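Ticket 489: Wall covering in the Munro booth, pattern and small specks on the table
Opened: February 2022
Status: waiting for supplier
Product: Festwood chevron wall covering, black and white
Site: Tomenden, ground floor

We put the Festwood covering on the back wall and both side walls of the booth. On the left wall the lower corner does not stay flat. I press it down in the evening and in the morning it is a little bit up again. I used the glue which came in the box. The wall was cleaned before, but I did not use primer, because the paper in the box did not mention it.

I also find small dark specks on the white table. I wipe them and after some days there are new ones. My question is if the black print can lose small pieces when the covering is cut.
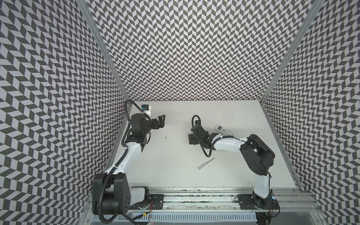 Booth with the covering on three walls. Specks are near the upper right of the table.

Reply from Kaltilby support: Please tell us the batch number from the roll and if the edges were cut with a knife or with scissors. Please do not add more glue for now.

My answer: The batch is 1536. All edges were cut with a knife, after the covering was already on the wall. I wiped the table again with a damp white cloth and kept the cloth in a bag, if you want to have it.

Update: Kaltilby will send primer and one replacement roll in March. They ask to remove only the left wall and to leave the other two as they are. I will write here again when the roll has arrived.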